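4.2 Setting up the hot drinks tray

Read this section before you put anything on the counter. Most guides to guest kitchens, including the first edition of this one, promise that a drinks tray will make a short-stay apartment feel like a hotel. I doubt it. What a tray does is keep the kettle, the water and the sachets in one place, and that is enough to ask of it.

You will need: one rectangular tray, one electric kettle, one small saucer, one bottle of drinking water, one caddy for sachets.

1. Wipe the counter and dry it. Speckled stone hides crumbs and sugar very well, so run your palm over it afterward. Your eyes will tell you it's clean when it isn't.

2. Set the tray down with its long side facing the room. Leave 3 inches between the tray and the front edge of the counter.

3. Rinse the kettle. If it is new, fill it to the maximum line, boil, and pour the water away. The Fledix leaflet says once is plenty. Javiera Toledo did it twice in every unit and could still smell plastic after the first boil, so do it twice.

4. Stand the kettle on one half of the tray with the spout pointing along the tray. Check that you can take hold of the handle without reaching across anything else.

CAUTION: Never set a full kettle down with the spout over the caddy. Steam gets into paper sachets and the sugar sets like plaster.

5. Put the saucer on the other half and stand the water bottle on it. Veveo sells a molded bottle coaster for this purpose. We tried it. A saucer is the same thing and you already own one.

6. Place the caddy at the back corner, behind the bottle. Fill it with mixed sachets, standing up so the tops show over the rim.
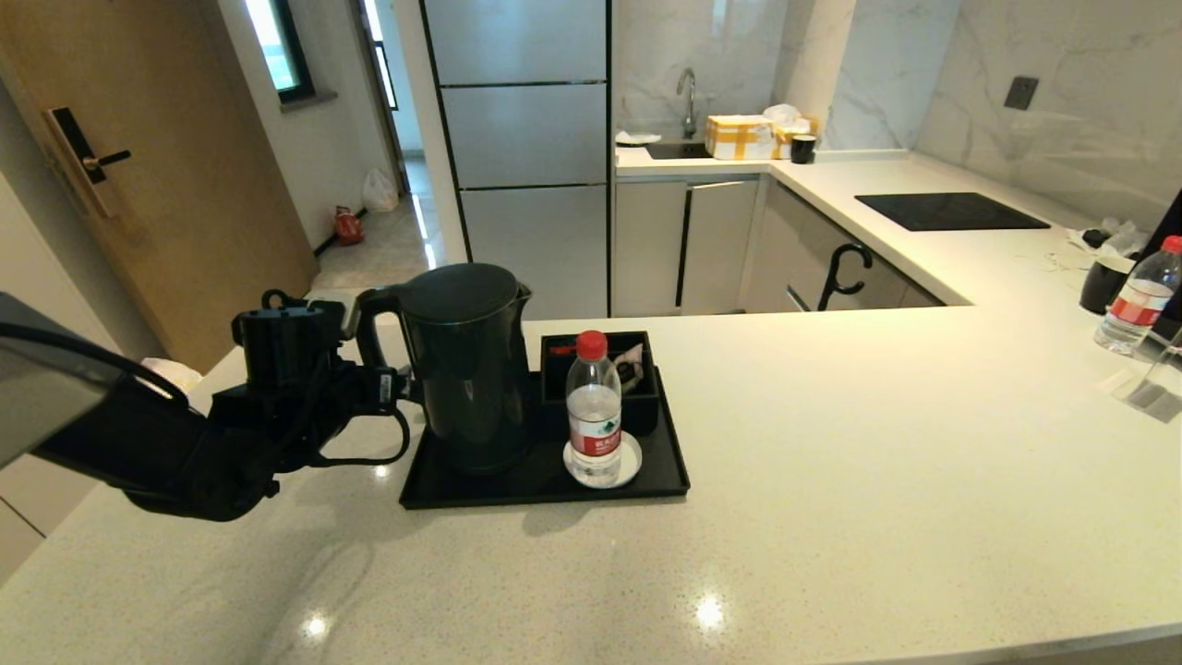
Guest Kitchens Team, Ciruden Apartments

The black tray with the black kettle is the standard layout for units with white counters. Black shows water spots and fingerprints, whatever the catalog claims about "easy care" finishes. Budget a dry cloth for it and stop hoping.

7. Clear the rest of the counter. Used tissues go in the trash, and delivery boxes and plastic bags should leave the kitchen before the guest arrives. The space beside the sink is where they tend to pile up. A folded cloth may stay there.

NOTE: Do not move the tray next to the sink to save steps. Sang-wook Sun argued for this in February and we gave it a try in one unit. Splashes from the faucet reached the sachets, and people filled the kettle with its base still plugged in.

8. Check the sachets at every changeover. Throw out any that are torn or soft. The supplier, Saraç, prints a date on the outer carton only, so write it on a slip and keep it under the caddy.

Descaling

The usual advice is to descale every 90 days. That number seems to have been picked for people who boil one cup in the morning. In our units, go by what you see when you open the lid. If there is a white crust on the bottom:

1. Fill the kettle halfway with equal parts white vinegar and water.

2. Bring to a boil, switch off, and leave for 20 minutes.

3. Empty, rinse, boil fresh water and pour that out too.

CAUTION: Put a note on the kettle while the vinegar is in it. A closed lid gives no warning.

For replacing a lost or cracked saucer, see 4.3.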